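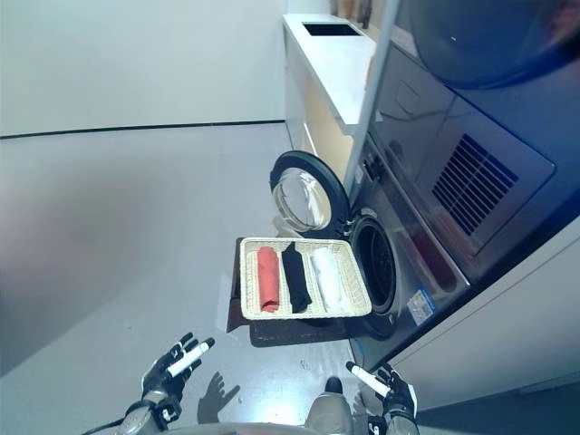 Drei gerollte Handtücher im Flechttablett vor der offenen Waschmaschine, unten die beiden Hände des Roboters.

Zu Besuch bei Fostska: der Haushaltsroboter Elwood im Test

Eigentlich wollte ich nur auf einen Kaffee bleiben, und dann wurde es doch fast der ganze Nachmittag! Fostska hatte am 20. Februar 2018 die Türen in Zoltavholm geöffnet, und wer meine Seite schon länger liest, weiß ja, dass ich an einer Waschküche mit Roboter schlecht vorbeigehen kann. (Die Anfahrt mit dem Bus 21 ist übrigens bequem, man steigt direkt vor dem Tor aus.)

Durch die Vorführung hat uns Snædís Bisgaard begleitet, sehr geduldig und mit viel Freude an der Sache. Elwood arbeitet dort in einer kleinen Wohnung mit Waschmaschine und Trockner übereinander, also ziemlich genau so, wie es bei mir daheim auch aussieht. Aufgabe an diesem Tag: das Tablett mit den Handtüchern, eins rot, eins schwarz, eins weiß, zur Maschine bringen und dort umräumen.

Was mir gefallen hat: die Hände. Schwarz, mit richtigen Gelenkfingern, und sie bewegen sich viel ruhiger, als ich das von der Vorführung im Januar bei einem anderen Hersteller in Erinnerung hatte. Auch die Lautstärke ist angenehm, wir konnten uns daneben ganz normal unterhalten. Bedient wird alles über ein Menü, das ich nach ein paar Minuten verstanden hatte, und das will bei mir etwas heißen.

Weniger schön fand ich das Tempo. Für einen Durchgang darf man sich ruhig hinsetzen, und bei weichem Frottee musste Elwood zwei Mal neu ansetzen. Frau Bisgaard meinte, mit der nächsten Software werde das besser, da lasse ich mich gern überraschen. Die Miete soll bei 844 Euro im Monat liegen, dazu kommen 400 Euro für die Einrichtung. Das ist viel Geld für Handtücher, auch wenn die Wartung schon drin ist.

Von mir gibt es trotzdem vier von fünf Sternen und einen herzlichen Gruß nach Zoltavholm. Zum nächsten Termin komme ich wieder, dann bringe ich Spannbettlaken mit.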